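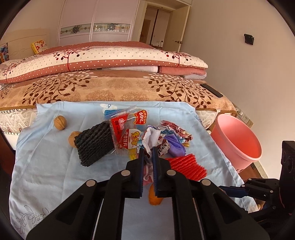 Blue cloth, white wrapper and the rest of the packaging, at the end of the bed.

I had been meaning to get out to the Ovatley chocolate works for years, ever since my sister came home from one of their open days with a bag so heavy the handles had stretched. It always fell on a weekend when I was working, or the tickets had gone by the time I remembered. This winter I finally wrote it on the kitchen calendar in July (my husband thought I had lost my mind) and sent off for two places the morning they opened.

Premirthorpe is a longer drive than it looks on the map. The last stretch follows the river and you sit behind whatever truck happens to be in front of you, so do leave extra time. We parked behind the old grain store, where a boy in an orange vest waved us into a spot I would never have tried on my own, and then it was a short walk over a footbridge to the gate. You can smell the place from the bridge. It isn't a candy smell, exactly – more like toast and warm raisins, with something a little sour underneath.

The sour part, I learned, comes from the beans themselves. Our guide was Gleice Damasceno, who has been at the works for 15 years and started out on the sorting tables. She let us put our hands right down into an open sack and told us to bring them up to our noses, and it was like sniffing a jar of pickles! Most of that goes away in the roasting, she said, but not all of it, and you wouldn't want it all gone or the chocolate would taste flat.

There were 26 of us in the group, which was a bit many for the roasting room. If you are short, like me, get to the front early. The roaster is a big green drum with a little window in it, and every so often a man named Benedito Pacheco pulled out a scoop of beans, cracked one between his fingers, looked at it, ate half and wrote something on a clipboard. I could have watched him all afternoon. Someone asked how he knew when to stop and he said he listened for it, and then he very kindly turned off the fan so we could all listen too. I heard a faint popping. I am not sure I would trust myself with a whole batch.

After that came the grinding, which is loud, and you get foam earplugs for it. The stone mill is the oldest thing in the building. Each batch spends three days going round and round in there, and the room is kept so warm that I had to take off my coat and then my cardigan, and I carried them both for the rest of the tour. Wear layers. There is a coat rack by the front door, which I only noticed on the way out.

My favorite part was the tasting, upstairs in what used to be the counting office. Kátia Lacerda runs it, and she has a lovely slow way of talking that makes you slow down as well. She gave us each a saucer with five squares and a glass of lukewarm water, and asked us not to chew. Do you know how hard it is not to chew chocolate? The first was a plain milk, the second a darker milk, and then came three dark ones made from beans from different farms. The fourth tasted so strongly of oranges that I asked whether there was peel in it. There was not, only beans and sugar. My husband liked the third best and said it tasted like his grandfather's coat, and Kátia wrote that down!

I should say a word about the wrapping room, though we only saw it through glass. The machine was stopped for cleaning, so two women were doing gift boxes by hand, folding the paper over in three quick moves without looking. We stood there longer than we had meant to and got left behind, and had to hurry down the back stairs to catch up.

The shop is at the end, naturally. It is small and the line went out the door, but it moved along. The bags of broken pieces are the thing to get, and they go fast, so I would pick yours up before the café and not after. The café does a thick drinking chocolate in a cup hardly bigger than an egg, and I promise you it is enough. I had a cheese roll with mine, to be sensible. The soup was finished by the time we sat down, but the people at the next table said it had been very good.

We stayed the night at a guesthouse up the hill and did not get home until lunchtime the next day, with a good deal less chocolate than we had bought.

Tickets for the next open day go on sale in July, and you can ask for a morning or an afternoon tour. The morning one is the one with the roasting. There is a ramp to the ground floor but only stairs up to the tasting, so call ahead if that is a worry and they will bring the saucers down to you.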